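Home | Projects | Reports | Partners | Contact

Folding of Thick Garments with Two Hand-Held Grippers: Progress Report to the Zilell Fund, Second Period
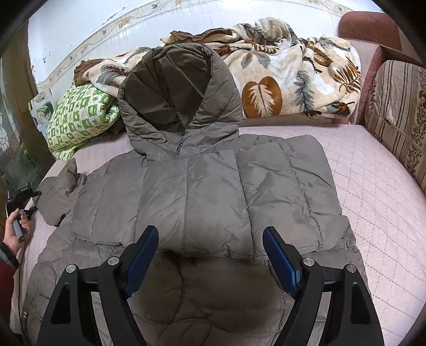 In the first period we taught the policy to fold thin clothing, mainly shirts and towels. The second period is for thick clothing, and we must say at the start that it goes slower than we wrote in the plan. A quilted jacket does not stay where it is put. The filling pushes back, the sleeves roll, and the hood changes its shape each time it is touched.

1. Collection of demonstrations

The plan asked for 4,000 demonstrations by the end of the period. We have 2,000 that passed our check. The work is done in ordinary homes, on beds and sofas, with a pair of hand-held grippers and no robot arm present. We decided to keep the homes as they are, with their own bedding and pillows, and we ask only that the sleeves are free before the recording begins.

The biggest loss was in the check itself. Many recordings were refused because one gripper went out of view of the other during the sleeve step, and then our tracking could not connect the two paths. The Kļaviņa team, who do the collection, changed their instruction in the middle of the period: the operator now holds the sleeve end still for a moment before bringing it over the body of the jacket. Fewer recordings are refused after this change, but each one takes longer.

2. Method

We tested 2 versions of the policy. The first predicts the movement of both grippers together. The second chooses first which gripper should hold and which should move, and only after this predicts the path. We call this the hold-first version. It was proposed in our application as an option, and we now consider it the main line.

On thin clothing we see no useful difference between them. On thick clothing the hold-first version is clearly better at the sleeves, where the first version often pulls with both sides and opens the fold again. At the hood both versions are weak. Sometimes the hood is folded in correctly and then rises when the gripper leaves. We tried a longer press at the end of the movement — it helps with soft hoods but not with stiff ones.

The robot tests were made at the Brandness laboratory, on their two-arm station. They had the arms for less time than agreed, so the tests with zipped jackets are not finished. We do not report a success rate for them yet.

3. Data and software

The cleaning tool, Plurkine, is now used by all partners. It marks the moments when each gripper closes and opens, and a person corrects the marks. The correction is still too much handwork. We would like to move a small part of the travel money to this task, and a separate letter about it is attached.

4. Next period

We will complete the missing demonstrations, with more open jackets and more hoods. The zipped jackets will be tested at Brandness in May. We also want to repeat the thin clothing tests with the hold-first version trained on everything, to be sure that nothing was lost there.

Comments

Reader: Did you try to fold the hood first, before the sleeves? At home I do it so.

Project team: Yes, in a small number of recordings. It was not enough to train on. We will include it in the next period.

Reader: Will the refused recordings be shared also? For our work on tracking they would be more interesting than the good ones.

Project team: We did not plan it, but we can ask the families for permission. Please write to us through the contact page.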